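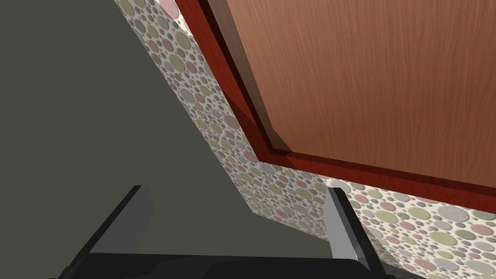

Gray gripper fingers, open.

Small firms that bring in a second owner usually spend weeks on the share split and an afternoon on the exit terms. I think the time should be divided the other way around.

When Aarti Bisht and Zachary Simard set up Mesbridge, a bookkeeping firm with 130 clients, their agreement ran to 9 pages. One paragraph covered departure. It said the leaving partner would be paid "fair value" and gave no method. Simard left four years later, and the two spent longer arguing over that phrase than they had spent writing the whole document.

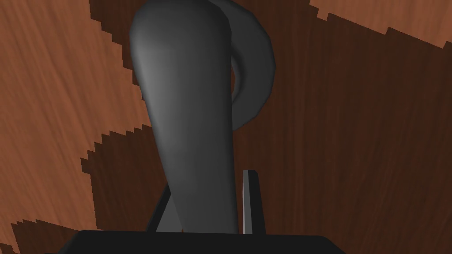
A dark gray mug, close up.

A workable exit clause names a formula, a payment schedule and a person who does the math. The formula can be crude. A fixed multiple of average fees over three years will do for most service firms – both sides can check it on one sheet of paper.

The usual objection is cost. Jeptoo Koech, who drafts these agreements, charges $400 for a revised buyout section. That is cheap next to a valuation dispute. 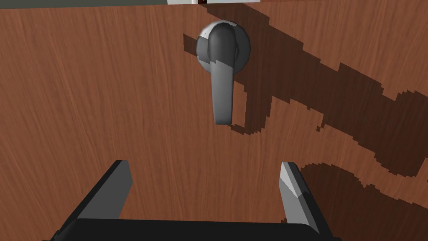
Door with a lever handle.

Owners also say that talking about departure early shows a lack of trust. I do not accept this. Partners who can't agree on a multiple while they are on good terms will not agree on one later. The clause should be reread every December, with the accounts open, and signed again even if no figure has changed.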